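How to Write a Wall Text for a Small Photography Show

Wall texts are my favorite part of putting up a show, and I know that makes me odd. Most people leave them for the night before the opening. Give yours a week and you'll enjoy it a lot more!

Start by walking the show in order, with the prints leaned against the wall where they'll hang. Write down whatever you'd say to a friend who came in with you. Those messy notes are your first draft. When I did the text for Evcombe, a group show of 37 prints, the opening sentence came straight off the back of a receipt.

Next, pick one question the work keeps asking and put it near the top. It can be very plain. Who is this picture for? Why did the sitter agree to it? Then spend a short paragraph on how the pictures were made — studio or street, film or digital, one afternoon or ten years. Visitors love this stuff, and it gives them something to look for. 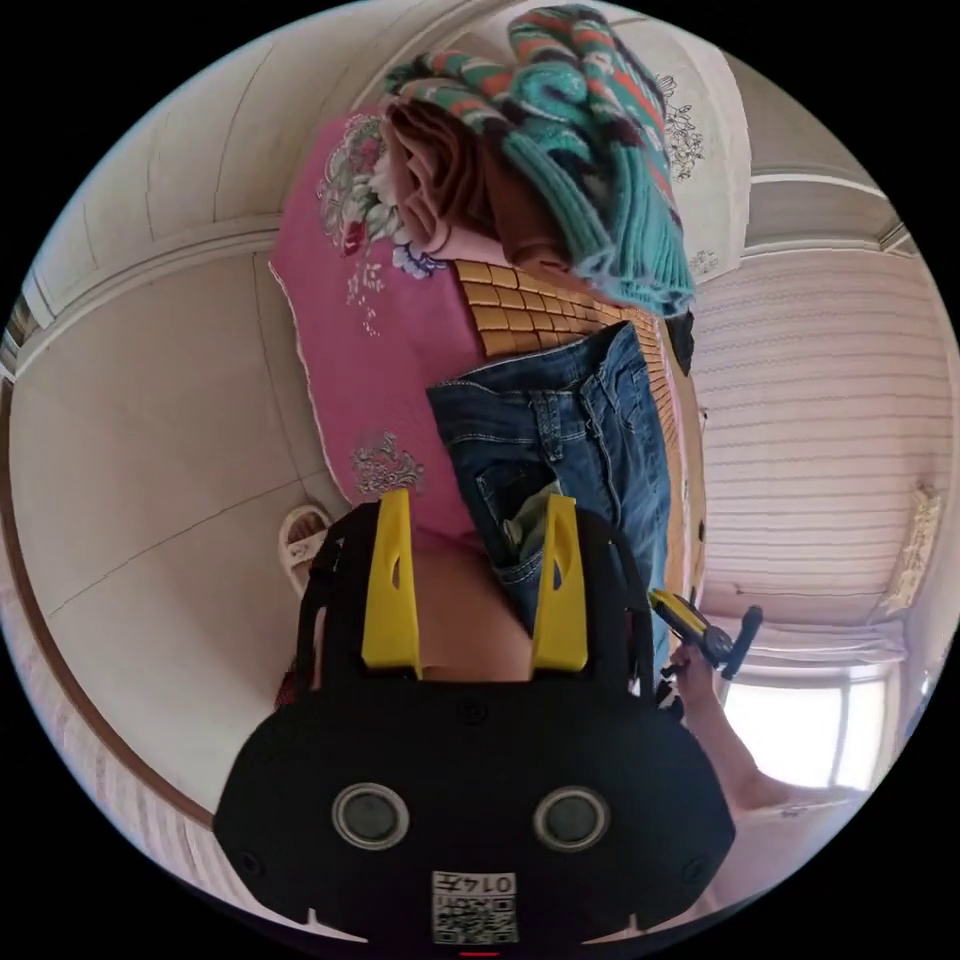 How long should the main text be?

Aim for 100 words if the room is small, and double that if there's a bench to read from. My first try for Droruden ran to 492 words and people gave up by the second paragraph (I stood there and watched them do it).

Now cut. Take out "explores," "interrogates" and "liminal" and see what's left. Read it out loud, standing up, at the pace of someone holding a drink. Anywhere you stumble, split the sentence.

For the type, go bigger than feels right. I use 24 point for the main text and 16 for labels, dark gray on off-white, flush left. Tape a test sheet to the wall and step back six feet. If you're squinting, go up two points and print again.

Labels come last. Title in italics, then year, process and size, in the same order every time. Check each one against the artist's list, accents included. We printed Havlíček without them once and had to redo the whole set the morning of the opening.

Hang the text panel to the left of the first print, with its center at the same height as the pictures.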